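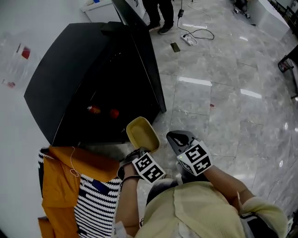

A shiny floor with a gray marble pattern.

Marble: the stone with lines inside

Have you ever stood in a big hall and looked down at the floor? Maybe the floor was white or gray, with lines that go this way and that way, like rivers on a map. This pattern comes from a stone called marble. Some floors are made of real marble, and some are only made to look like it. In this text you will learn how marble is born, how people take it from the mountain, and how you can tell it from a copy.

From shells to stone

The story of marble begins in the sea. Many small sea animals build shells. When the animals die, the shells sink to the bottom. Over a very long time they pile up in thick layers, and the layers press each other into a rock with the name limestone.

Sometimes the limestone is pushed deep under the ground, where it is very hot and the weight above is huge. The limestone does not melt. But the tiny grains inside it change. They grow bigger and lock together tightly, like pieces of a puzzle. Now the rock is marble. Scientists call such a rock "metamorphic", and this word means that it has changed its form.

Where do the lines come from?

Pure marble is white. But limestone is almost never pure. There can be some clay in it, or sand, or iron. When the rock is heated and squeezed, these other materials are also squeezed, and they make bands, clouds and thin lines. The lines are called veins, the same word as for the veins in your arm. Iron can make marble pink, red or yellow. Gray and black often come from carbon, which was left by things that lived long ago.

Out of the mountain

The place where people cut stone is called a quarry. Long ago, workers made a row of holes in the rock and put dry wooden wedges in them. Then they poured water on the wood. The wood became bigger and the rock cracked!

Today a long wire with small diamond beads is used. The wire runs around and around and cuts the stone like a string cuts cheese. In the old quarry at Dreveck, one block can weigh 21 tons. At the Griltus stone works the blocks are sawed into flat slabs, and each slab is 2 centimeters thick. Then the slabs are polished, first with rough discs and later with very fine ones, until they shine.

Real or copy?

Many floors with a marble look are made of ceramic tiles. The pattern is printed on the tile, and then the tile is baked in an oven, often at more than 1000 degrees Celsius. Look carefully at several tiles. If you find exactly the same line again on another tile, it is surely a printed one. In real marble no two pieces are quite the same.

Try it yourself

You need a piece of white chalk, a glass and some vinegar. Chalk from the ground is made of the same material as marble, but some school chalk is made of another one, so ask an adult to check the box. Put the chalk in the glass and pour vinegar on it. Do you see bubbles? The acid in the vinegar is eating the stone. For the same reason you should wipe lemon juice quickly from a marble table.

New words
Limestone: a rock made mostly from old shells.
Quarry: a place where stone is cut from the ground.
Vein: a colored line in the stone.
Slab: a wide, flat piece of stone.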